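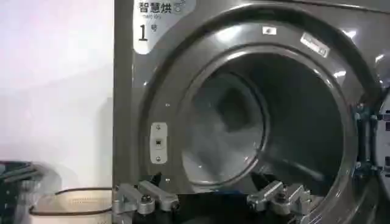 Our second quarter at the Boltthorpe costume library has been a joy, and I'm so pleased to be writing this one! The grant let us take in the whole Pritemwood theatre wardrobe, which came to 732 pieces once we had everything on rails (the feathered hats alone took up a corridor). Loans to schools and drama groups have doubled since January. We've also settled on one simple way of labelling things, much like the dryer marked as number one with a big "1": every rail and every box now has a large number you can read from the doorway, with the finer detail in small print on a tag inside. New helpers find their way in minutes.

Repairs are going well too. Yoga Majimbun has led 2 mending courses, one on hems and fastenings and one on patching lined coats, and 64 people came along. Several had never threaded a needle and went home with a finished waistcoat. We've asked Yoga to run a third on collars and cuffs, which are always the first things to go.
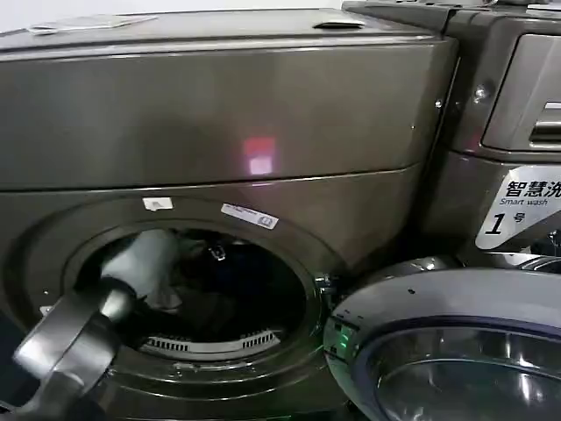
The catalogue is the slower job. Hakari, our new loans database, holds full entries for the men's coats and all the children's things, but the gowns still need measuring, and we'd like a proper photograph of each before they go out again. We have 2,000 left from the grant for this and plan to spend it on a dress form that adjusts to smaller sizes, plus acid-free tissue and better hangers.

Still to do by the next report: finish the gowns, sort the odd shoes into pairs, and agree a late return charge with the schools.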